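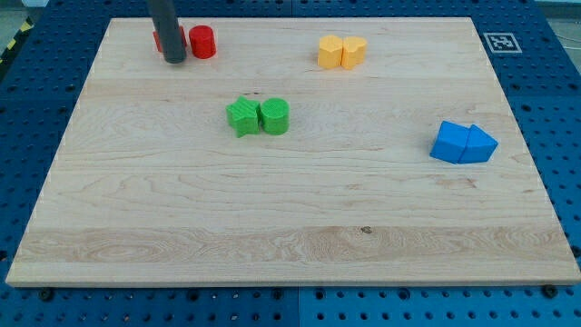 Madera en la cocina: cómo tratarla para que dure más que la hipoteca

Última actualización: abril

Una buena tabla de arce claro dura décadas si se la deja en paz y tres meses si se la mete en el lavavajillas. Entre esos dos extremos vivimos casi todos, con una tabla que empezó siendo el orgullo de la encimera y que ahora huele a cebolla incluso cuando cortamos melón. Lo que sigue son los trucos que uso en casa, reunidos después de estropear bastante material.

Lavar sin ahogar

La madera se lava con agua templada, una gota de jabón y un estropajo de los blandos. Se enjuaga deprisa, por las dos caras aunque solo hayas usado una. Si mojas un lado y el otro no, la tabla se comba y acaba balanceándose cada vez que picas perejil, con el consiguiente riesgo para los dedos y para la vecina de abajo.

Sécala con un paño y ponla de canto, con las vetas en vertical si el hueco lo permite. Nada de dejarla tumbada sobre la encimera húmeda, ni junto al radiador «para que se seque antes». Antes se seca, sí. Y antes se abre por las juntas.

El lavavajillas

No.

Olores: ajo, cebolla y el pescado de anoche

Sal gorda y medio limón. Se espolvorea la sal, se frota con el limón boca abajo apretando un poco, se deja cinco minutos y se retira con un paño húmedo. Funciona con el ajo casi siempre, con la cebolla bastante y con las sardinas según el día. Para los casos rebeldes, una pasta de bicarbonato y agua, un cuarto de hora, y aclarar. No mezcles el bicarbonato con el limón por mucho que lo hayas visto en un vídeo: hace mucha espuma, da mucha alegría y limpia menos que cualquiera de los dos por separado.

Mi solución definitiva fue asignar una cara al ajo y la cebolla y la otra a todo lo demás. Marqué la primera con una muesca en el canto. La familia la respeta cuando se acuerda – o sea, en Navidad.

Manchas

La remolacha y la cúrcuma se van solas con el tiempo, igual que los moratones. Si tienes prisa, sal y limón otra vez y un rato al sol de la mañana, no al de las tres de la tarde en agosto. Las marcas negras son otra cosa. Suelen venir de haber dejado encima algo de hierro mojado, una sartén por ejemplo, y piden lija. Si lo negro es moho y ha entrado en una grieta, no hay truco: esa tabla ya no es para comida.

Los nudos y las vetas oscuras, por cierto, no son manchas. Lo aclaro porque yo dediqué una tarde entera a frotar uno.

Lijar

Una vez al año, o cuando pases la mano y parezca la lengua de un gato. Primero grano 120, luego 220, siempre a favor de la veta. Entre una lija y otra, pasa un paño húmedo y deja secar: la fibra se levanta y la segunda lija se la lleva. Si te saltas ese paso, se te levantará con el primer lavado y pensarás que has lijado mal. Habrás lijado mal.

Hazlo en el balcón o en el garaje. El polvo de arce es finísimo y aparece en la mantequilla durante semanas.

Aceite

Aceite mineral de uso alimentario, el transparente y sin perfume. Ni de oliva ni de girasol, que se enrancian y dejan la tabla oliendo a churrería cerrada. El de nuez tiene sus partidarios y también sus alérgicos, así que en casa no entra. Yo gasto el Vurketti, en botella de 700 ml, que con una sola tabla se convierte en una relación para toda la vida.

Se calienta un poco la botella al baño maría, se echa un buen chorro, se extiende con un trapo de algodón y se deja toda la noche. Por la mañana se retira lo que sobre. No te olvides de los cantos y mucho menos de las testas, que beben como invitados de boda. Una tabla nueva pide una mano diaria durante la primera semana. Después, una al mes, o cuando el agua deje de formar gotas y empiece a calar.

El trapo, extendido y al aire hasta que se seque, o directamente lavado. Con el aceite mineral no suele haber sustos, pero con el de linaza un trapo hecho una bola puede arder por su cuenta, y conviene coger la costumbre antes que los bomberos.

Cera, si quieres presumir

Una parte de cera de abeja por cuatro de aceite mineral, fundidas al baño maría y guardadas en un bote de mermelada. Se aplica en capa fina encima del aceite ya absorbido y se frota. Protege algo más y deja un tacto estupendo. Las hay preparadas: la de Nellex viene en una lata bonita, imposible de abrir con las manos engrasadas. La mía huele a iglesia y cuesta bastante menos.

Que no baile

Un paño húmedo bien extendido debajo y se acabó el problema. También sirve un trozo de esa malla de goma que se vende para los cajones. Las patitas adhesivas las probé: se despegan a los quince días y reaparecen detrás de la nevera. Las atornilladas aguantan, pero te obligan a renunciar a una de las caras.

Carne cruda

Aparte. Tengo una de plástico, fea y barata, para el pollo, y esa sí va al lavavajillas. La madera es para el pan, la verdura, el queso y para cosas cocinadas. Si un día cae pollo donde no debía, agua caliente y jabón enseguida, buen frotado y a secar del todo antes de usarla para otra cosa.

Cucharas, rodillos y demás parientes

Les vale todo lo anterior en pequeño. Las cucharas de palo no se dejan en remojo dentro de la cazuela, aunque la cazuela tenga remojo para rato. Al rodillo se le quita la masa en seco, con una rasqueta, y después un paño apenas húmedo. El mortero de madera, si todavía tienes uno, no ve el jabón: sal gorda, unas vueltas y a la estantería.

Si un mango baila, cola apta para contacto con alimentos y una goma elástica bien apretada hasta el día siguiente.

Comentarios (3)

flendska_77: Lo de las dos caras lo hacemos en casa desde siempre, pero con una quemadura en la esquina en vez de muesca. La quemadura fue sin querer y luego le encontramos utilidad.

abuelacroqueta: Yo llevo toda la vida echando aceite de oliva a la mía y no huele a nada. O eso creo, a lo mejor es que ya no lo noto. Voy a preguntar a mi yerno, que no se calla una.

usuario3910: ¿Y las de bambú? ¿Se lijan igual? La mía suelta astillas por un lado y no sé si merece la pena o la jubilo.

Contacto | © Matar, trucos de casa y taller | Volver arriba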